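Fixing a Gripper That Drops Clear Parts

My Orkinberg hand-held grippers kept letting go of smooth plastic, and the width log read closed every single time (maddening!). Cycle 754 was the worst of the lot, so that's the one I chased.

Step 1: Look at the pads

Put the jaw on something long and clear and check the foam up close. Mine had gone ragged on the inner face of one finger, so it was pad trouble before anything else. Peel, clean, stick on fresh foam, and leave it 18 hours. 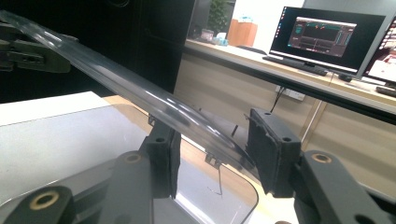

Step 2: Zero the jaw

Open the Trullska tool, close the fingers on nothing, and save the reading. I got 1523 with the new pads and the old zero was way off, so the software had been calling a half-closed jaw a full grip. Do both grippers, even if only one acts up!

Step 3: Run a slow test 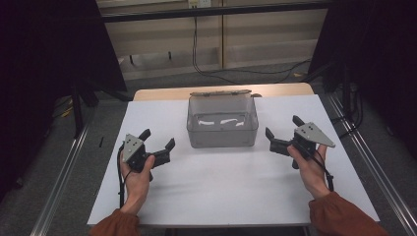
My fault only showed up on small stuff, so I test with small stuff. A clear box with the lid tipped open and a few little white pieces inside is plenty, and I start with both jaws open on either side of it. Go slow, keep your fingertips out of the jaws, and stop at the first slip.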